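Search posts
Search Nasitcombe

Right, kettle's on, so I'm finally going to write up what I learnt moving my small pile of crypto off the exchange and into my own wallet. It's taken me most of October and more biscuits than I'd like to admit. Long thread, sorry in advance!

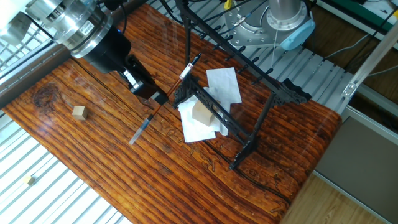
I'd had everything sitting with Khasawneh for years, mostly out of laziness (and because their app is lovely and tells you good morning). Then they changed their withdrawal fees and I thought, well, if I'm going to do this I might as well do it before they change them again.

I'm not talking about a fortune, by the way. A bit of bitcoin, a smaller bit of ether, and a handful of something called Dilten that a friend talked me into and that I have never once understood. If you're after price predictions you'll be much better off with one of the chart people.

First job was the wallet itself. I went for the plainest hardware one I could find, and I bought it straight from the maker. Please don't buy one second-hand, however tempting the price. My sister spotted one at a car boot in Geltstead and I practically shouted down the phone at her.

Then the recovery phrase. Mine's 24 words and you write them down on paper, in order, in your best handwriting. Don't photograph them! Don't email them to yourself! I wrote 2 copies, and I keep them in different buildings. One of my sevens looks like a one, but happily there aren't any numbers in it.

Next bit is the one I'd really urge you not to skip. Before sending anything, I wiped the wallet and brought it back using only the paper. I got word 7 wrong the first time (I'd written "from" when it was "front") and felt quite ill for a minute, but much better to find that out while it was empty.

Then a tiny test payment. I sent the smallest amount Khasawneh would let me send, checked the address on the little screen against the one on my computer, and went and hung the washing out. It had turned up by the time I came back in, and I did a small dance by the back door.

The withdrawal limit caught me out, mind. A new address gets held for a while before you can send a larger sum to it, so I ended up moving the rest in 4 goes across the month. A fee each time, grumble grumble. If I did it again I'd add the address well ahead and send it all in fewer lumps.

Dilten was a pain. It runs on its own network and my wallet doesn't support it, so for now it's stayed where it is. Do check that before you start, as sending a coin over the wrong network can mean you never see it again.

A couple of you have asked about tax. Moving coins between your own accounts generally isn't a sale in the UK, but paying a fee in crypto can count as one, so I've put the lot in a spreadsheet with the dates. My records from the early years are shocking and that's my job for this evening.

I'll add to this once I've sorted the Dilten out. If you've found a wallet that takes it, do shout, I'm all ears and I've still got half a packet of ginger nuts.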